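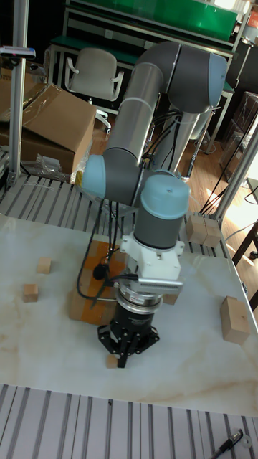
Security deposit and a water stain that was there before I moved in

Posted in Renting and Leases

I moved out of a one-bedroom in Clakalau at the end of August. The deposit was 460 dollars. The management company, Munasinghe Property, sent me a letter that says they are keeping all of it and that I owe more, because the total for repairs is 544. Most of that is for a stain on the bedroom ceiling and repainting the whole room.

The stain was there when I moved in. I told the manager on the phone during my first week and he said it was from an old leak upstairs. I never got that in writing. I filled out a move-in checklist but can't find my copy. I lived there 3 years. Do I have to pay this, and is there any way to get the deposit back? 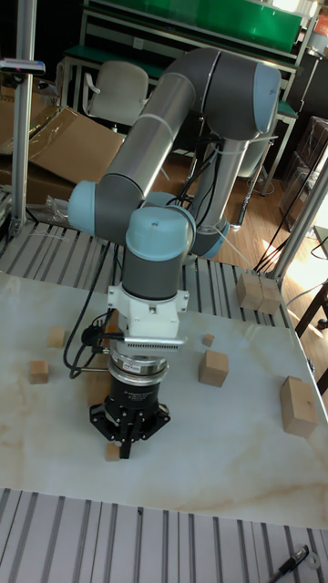

Also, the letter has no receipts with it, only a list with prices. Not sure if that matters.

hallwayfern

It does matter in a lot of states. Look up the deposit law for yours, because the rules on receipts and deadlines are different everywhere. Many states give the landlord a set number of days to send an itemized list, and if they miss it they can lose the right to keep anything. Check the postmark on your envelope against your move-out date before you do anything else.

Then write them a short letter. Ask for a copy of the move-in checklist from their file, receipts or invoices for the work, and the date the room was last painted. Say you dispute the charges and give them a date to answer by. Send it certified and keep a copy.
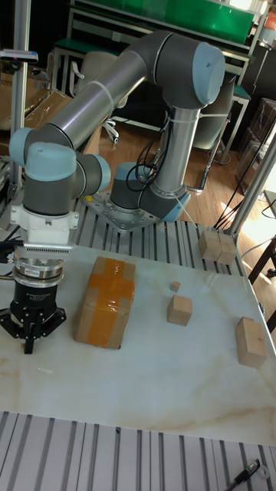
Paint wears out, and after three years many judges will count most of it as normal wear. A ceiling leak from the unit upstairs is usually the owner's problem anyway. Go through your old texts and emails from the first month too. Even a message to a friend complaining about the ceiling has a date on it. If they don't answer, small claims is the next step, and you don't need a lawyer for it.

Don't pay the extra amount while you are disputing it.

gravelroad2

Same thing happened to me with a place run by Gutetti. I called 2 times and they dropped the carpet charge but kept the cleaning fee. I let it go.

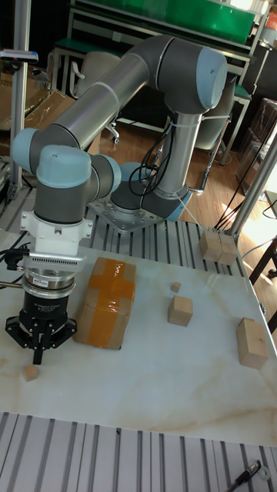
You could call first and see what they say. Some of them just give in. Make sure they have your new address, mine went to the old one.

pell_k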